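Rules for handheld gripper sessions with laundry and soft stuff - what do you all follow?

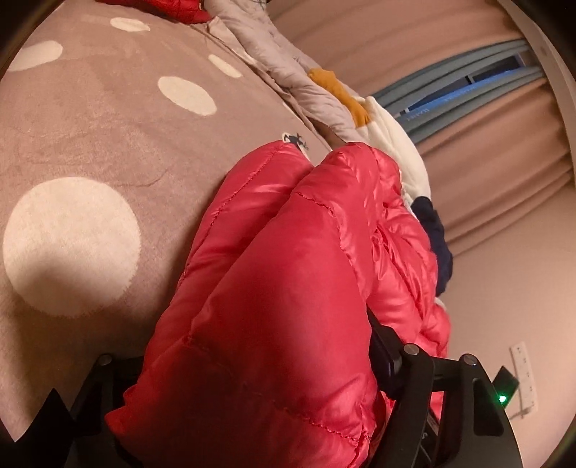
Photo: Rajkumari Vishwakarma

Posted by Rajkumari Vishwakarma

Hi all! I've been recording demos with a handheld gripper for a few weeks now and I'm just getting started on fabrics. Blocks and cups were fine, I had a routine. Clothes are a whole other thing. My pile at the moment is a red puffer jacket, a light grey quilted garment, a polka dot blanket and a few other bits, and I keep second-guessing myself on what counts as good practice.

The guide I was given (the Setiawan one, if anyone else has it) is 4 pages long and says pretty much nothing on cloth except "reset the scene between takes." Reset it to what?? I can't crumple a jacket the same way twice.

So, three things I'm stuck on. Do you stage the pile or just dump it? Can I use my other hand to untangle something halfway through, or is that take dead? And is there any rule on windows? I work next to one with blinds and a pink curtain, and shiny nylon picks up a lot of light. I have a batch of 292 takes due Friday and would really like to not redo them - thanks in advance!

Posted by drulton_dave

Dump it. Next.

OK, slightly longer. Dump it, and don't touch the pile after you've hit record. If your other hand comes in, scrap the take, unless your task sheet says two hands. Close the curtain and leave it closed.

Posted by mostlycerari

I did fabrics all through October so I have opinions on this one, sorry in advance for the length.

"Reset" for cloth doesn't mean the same shape. The way we wrote it up for our group, a reset is the same items, in the same area, dropped from the same height. I pick everything up in one armful, hold it at my waist and let go. You get a different pile every time and you want that. If you stage it by hand you'll start making it easy for yourself without noticing (I had a whole afternoon where every sleeve was magically pointing at me).

On the other hand question, I'm softer than Dave. Our sheet lets you keep the take if you stop, say it out loud and tag it as an assist. But check with whoever is getting your data before you do that, some people want those thrown out and some want them kept as their own category. Don't mix them in untagged, that's the one thing everybody I've worked with gets mad about.

Light: pick one setup per batch and write it down. Curtain open or closed, blinds up or down, which lamp is on. I don't think closed is always better, but changing it at take 150 and not saying so is bad. With puffers I look at a couple of takes before I commit to the rest, and if the highlights are so blown out that I can't see the stitching I move the pile.

Other stuff from our list that I'd keep:

Empty the pockets and zip the zippers. Toothed finger pads like yours can catch on pulls, and on fleece too. I go slow on the way out and open the grip all the way before I lift off.

Wipe lint off the pads and the lens. I do it every 20 takes, more with blankets.

Keep cords out of your reach area. I see there's a thin one by your outlet, so I'd tuck that behind something before you start swinging jacket sleeves around.

Cover or take down anything with writing or personal stuff on it. Check over by the window too, I can sort of make out lettering between your blinds. Might be nothing, but our reviewer bounced 437 of my takes over a mailing label so now I look at everything.

And log your bad takes! Don't delete them until the batch is accepted.

Posted by Rajkumari Vishwakarma

Thank you both, this is so much more than the guide gave me. The waist-height drop is going straight on my wall. I'll ask about assists before I record any more - I have a few already that I didn't tag, so I guess I'm going back through those tonight.

Posted by bulton_beginner

Following this. I've got 500 towel folds coming up and our rules say "use common sense" lol. Does the 20 takes thing apply to towels or should it be more often?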